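Home | Bench Notes | Recipes | Archive | Contact

We use cookies to remember your login. OK

7/15/24 - soap bench, Villalobos batch

Second go at the olive and coconut bar. Lye solution went in at 100 F this time, oils a touch warmer, and it took 7 minutes with the stick blender to get to a light trace. Much nicer than the February batch, which seized on me before I could even find the spatula (still scraping that one out of the mold corners!).

I split it in 2. Half got the Gania clay stirred in dry, half got it wetted first with a spoonful of distilled water. The dry half speckled, the wetted half came out an even pale pink - so wet it first, everybody, please. Fragrance is the cedar blend from Trusness. It's strong in the bottle but I'm betting it fades a lot in the cure.

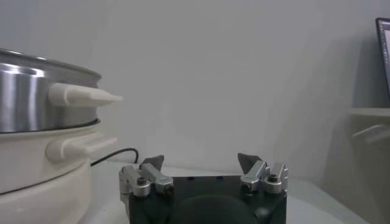

Steel pot with the cream handle, on its base.

Octavio Nina wants to try the Hostia lavender next and I told him fine, as long as he writes down his weights before he pours. Also we're low on lye, and the small scale is drifting again. I zeroed it between every pour and still didn't love the numbers.

Cut tomorrow if the loaf feels firm, otherwise leave it wrapped another night. Zap test after that. Bars go on the top rack, clay ones on the left.

Last updated 7 days ago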